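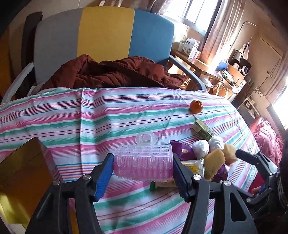
Comparing two sets of jaw pads on a hand-held gripper takes longer than most people plan for, mainly because the test objects have to be picked with some care. This page covers the procedure we use for the Groltus ribbed pad and the Lorel smooth pad, both mounted on the same parallel linkage body. The Groltus pad is the ribbed blue one. A hair roller with its clip fastened on is a useful first object: the bristly surface and the hard plastic of the clip respond very differently to the same closing force, and the roller can be taken across its length so that each pad meets one end. The procedure assumes you already have a working gripper, a wrist camera and a way to log jaw width.

Last updated: Sep 30, 2022

What you need

Two identical hand-held grippers, or one gripper and the patience to swap pads
One set of Groltus ribbed pads and one set of Lorel smooth pads
Jistora logger, firmware from January or later
A 2 mm hex key for the pad screws
A kitchen scale that reads to 1 g
A table with a cloth on it
Isopropyl alcohol and lint-free wipes

The cloth matters. On a bare tabletop a light object slides ahead of the fingertip and the result depends on the table. Cloth holds small objects in place but also wrinkles under the jaws, so smooth the grasp area before every run and leave the rest alone.

Step 1. Mount and align the pads

Remove the old pads and wipe the backing plates with alcohol. Fit the new pads loosely, close the jaws by hand until the faces meet, then tighten the screws in alternation. If you tighten one screw fully before starting the other, the pad seats at an angle and the contact patch moves toward the tip.

Close the jaws on a strip of printer paper and pull. It should drag evenly from both sides. If it pivots, loosen the screws and repeat.

Step 2. Zero the jaw width

Start the Jistora logger and open the width page. With the jaws fully closed, press Zero. Open them to the stop and read the value. On our body the full opening is 86 mm with the Groltus pads fitted. The Lorel pads are thinner, so the reading is slightly larger. Record both values. Do not reuse the zero from one pad set with the other — every later width will carry the same offset and the error is hard to spot in the plots.

Step 3. Choose the object set

Pick objects that differ in stiffness and surface. Our set has five classes:

Rigid with texture (hair roller and clip)
Rigid with flat faces (small carton)
Round and heavy for its size (citrus fruit)
Soft and compressible (sponge, crumpled paper)
Thin film (glossy sachets, plastic-wrapped packets)

Film packets are the class most likely to separate two pads. Lay them flat and do not prop up an edge. If the operator has to scoop the packet, log it as a scoop and keep it out of the pinch totals.

Weigh each object once and write the mass in the object sheet. Anything over 300 g should be left out, as the linkage flexes under that load and you end up measuring the arm instead of the pad.

Step 4. Run the grasps

Each run is one grasp, one lift and one hold. Approach from above, close until the width reading stops changing, lift to hand height and hold for 30 seconds. Lower and open. Mark the run in the logger as held, slipped or dropped. Slipped means the object shifted visibly in the jaws but stayed off the table.

Do 100 runs per pad set, divided equally among the five classes. Change the object after every run. Repeating one object many times in a row trains the operator, and the later runs come out better for reasons that have nothing to do with the pad.

If two operators work the same table, give each one a pad set for the first half and trade at the midpoint. Keep the grippers at least a hand's width apart during a lift. Contact between the linkages shows up as a short spike in the width trace, and those runs should be discarded.

Step 5. Check the camera view

The wrist camera should see both pads and the full width of the object at maximum opening. Check this again after every pad swap. The Lorel pads sit closer to the centerline of each finger and may fall into shadow on the side away from the window. A dark pad on a dark linkage gives the Dai tracking script very little edge to work with. If it loses one pad, raise the exposure one step. Do not switch to auto exposure, which hunts whenever a shiny object enters the view.

Step 6. Compare

Export the log and run the Dai script with the compare option. It writes one table per object class with three columns for held, slipped and dropped. Read the classes separately. A combined score hides the usual result, where a ribbed pad does well on textured objects and gives up some of that on film.

Known problems

Width reading drifts during a hold. The pad is creeping. Let new pads rest closed for an hour before testing.

Ribs fill with lint. Common on cloth. Brush along the ribs every few runs and wipe with alcohol at the midpoint.

Roller slips at one end only. The pads are not parallel. Go back to Step 1.

Logger shows negative width. The zero was taken with something between the jaws. Zero again and discard all runs since the last good value.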